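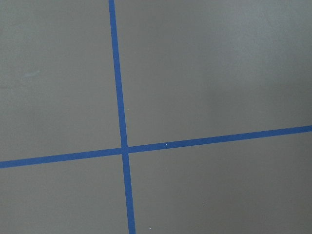

Blue tape lines crossing on a matte gray surface.

Fenport Introduces Tape-Line Layout Method for Shared Work Tables

OLVERA - Fenport, a supplier of work tables and bench accessories, today released a layout method for shared tables in packing rooms, school workshops and small assembly shops. The method, sold under the name Zetau, divides a plain tabletop into working areas with strips of colored tape. It requires no drilling, routing or permanent marking, and it can be applied to tables already in service.

Zetau is supplied as a kit. Each kit contains four rolls of blue tape, a folding straightedge, a plastic smoothing blade, a wax pencil for temporary reference marks and a printed layout guide. The guide gives 30 table plans, grouped by task: sorting, kitting, packing, light repair and inspection. Plans are drawn for rectangular tables and can be scaled to other sizes using the conversion page at the back.

The basic plan uses two strips, one running the length of the table and one running across it. The strips cross and leave four areas. In most of the published plans the crossing point is placed away from the center of the table so that the areas differ in size. The largest is assigned to the main task. The smaller ones are assigned to incoming parts, finished work and tools.

Fenport developed the plans over several months with Drerard, a contract packing company that operates two rooms of shared tables in Olvera. Before the work began, Drerard marked its tables with printed adhesive labels. Labels were placed at the corners of each area, and operators had to read them to find the boundary. They were also replaced each time a job changed. Drerard reported that a table can now be changed over in about 5 minutes, including removal of the old tape and cleaning of the surface.

Blue was selected after trials with several tape colors on light, gray and wood-tone tops. Yellow was hard to distinguish on light tops under warm lamps. Red was rejected by Drerard because its rooms already use red for floor exits and rejected goods. Blue remained distinct on all of the tops tested and did not conflict with existing markings in either room.

The guide recommends a matte surface wherever there is a choice. Gloss tops reflect overhead lamps, and the reflection can hide part of a line from an operator seated at the far side. For rooms with gloss tops, Fenport supplies a matte gray table cover in the same range. The cover is sold separately and is cut to order.

Application is by hand. The surface is wiped with a mild cleaner and allowed to dry. Reference marks are made in wax pencil at the table edges, and the straightedge is laid between them. The long strip is applied first, in one length, and pressed down with the smoothing blade from the middle outward. The cross strip is applied over it. Fenport advises against cutting the lower strip at the crossing, as cut ends tend to lift when cartons are pushed across them. Tape should be trimmed at the table edge or folded under it - folding is preferred on tables where sleeves and aprons rub against the front.

Strips may be left in place for up to 40 days under normal indoor conditions. After that period the adhesive becomes harder to remove and may leave residue, particularly near windows or heaters. Residue can be cleared with the same mild cleaner and a soft cloth. The method is not intended for food preparation surfaces, outdoor tables or tops with an oiled finish.

Lines do not have to be parallel to the table edges. Several of the plans in the inspection group use slanted strips, which follow the reach of an operator working from one side. The guide includes a short procedure for setting the angle with the straightedge and two pencil marks.

Zetau kits will be available from Fenport and its regional dealers starting in July. Replacement tape will be sold in single rolls and in cartons. The layout guide can be ordered without the kit by customers who already stock suitable tape. Schools and training centers may request one sample roll and a reduced version of the guide covering the sorting and kitting plans.

About Fenport
Fenport supplies work tables, table covers, stools and bench accessories to workshops, packing rooms and schools. The company is based in Olvera.

Sales and sample requests: Fenport, Bench Accessories Department, Olvera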